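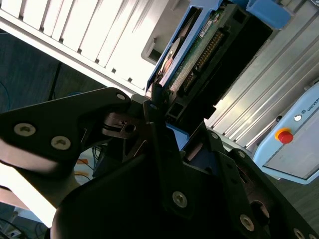

What interest is

Interest is the price of using somebody else's money. If you borrow money, you pay interest. If you put money in a savings account, the bank is using your money, so the bank pays interest to you.

Interest is usually given as a percentage for one year. The percentage is called the interest rate. The money you start with is called the principal. Both words appear on nearly every bank statement, so they are worth learning early.

Two ways to work it out

There are two main methods, and they give different answers.

Simple interest is worked out on the principal only. The same amount is added each year.

Compound interest is worked out on the principal plus any interest already added. The amount added gets larger each year, provided nothing is taken out.

Most savings accounts use compound interest. Some loans between family members use simple interest, as the sums can be done on paper.

A worked example

Wanda has $100. She puts it in an account that pays 10 per cent a year. (Most savings accounts pay less than this. The number is used to keep the arithmetic short.)

With simple interest:

Start: $100.00
After year 1: $110.00
After year 2: $120.00
After year 3: $130.00

With compound interest, added once a year:

Start: $100.00
After year 1: $110.00
After year 2: $121.00
After year 3: $133.10

The first year is the same under both methods. In the second year the compound account pays 10 per cent of $110, or $11. The extra dollar is interest earned on the first year's interest. In the third year it pays 10 per cent of $121, or $12.10.
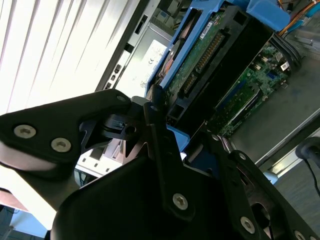
How often interest is added

Banks do not always wait a whole year. Many work out interest every day and add it to the account once a month. There are 12 months in a year, so a yearly rate of 12 per cent becomes 1 per cent a month.

Take $100 again. If 12 per cent is added once, at the end of the year, the balance is $112.00. If 1 per cent is added at the end of every month, the balance after a year is $112.68. The difference is 68 cents. On larger amounts, or over many years, the difference is larger.

When you compare two accounts, check the rate and also how often the interest is added.

Interest on a loan

Borrowing works the same way, but in the other direction. Delyth borrows $1,090 to buy a second-hand piano. The lender charges 10 per cent simple interest for one year. The interest is $109, so at the end of the year she pays back $1,199 in total.

Most real loans are paid back a little at a time. Each payment is split into two parts – one part covers the interest and the other part reduces the principal. As the principal goes down, the interest part gets smaller, even though the payment stays the same.

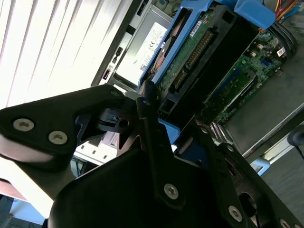
A payment that is missed does not disappear. The interest for that month is still owed, and on many loans it is added to the principal. From then on, the borrower is charged interest on it as well. Some lenders also charge a late fee. A fee is a separate charge and is not part of the interest rate.

Why rates change

A country's central bank sets a rate that other banks use as a guide. When that rate goes up, banks usually charge more for loans and may pay more on savings. When it goes down, both tend to fall.

A fixed rate stays the same for an agreed time. A variable rate can move up or down while you have the account or the loan.

Try it yourself

1. You save $336 in an account that pays 10 per cent simple interest. How much interest is added in one year?

2. You leave $200 in an account that pays 10 per cent compound interest, added once a year. What is the balance after two years?

3. You borrow $50 at 12 per cent simple interest for one year. How much do you pay back?

Solutions: 1. $33.60. 2. $242.00. 3. $56.00.

Words used on this page

Balance: the amount in an account, or still owed on a loan, at a given time.
Principal: the amount first saved or borrowed.
Rate: the percentage used to work out interest.
Term: how long a loan or a fixed deposit lasts.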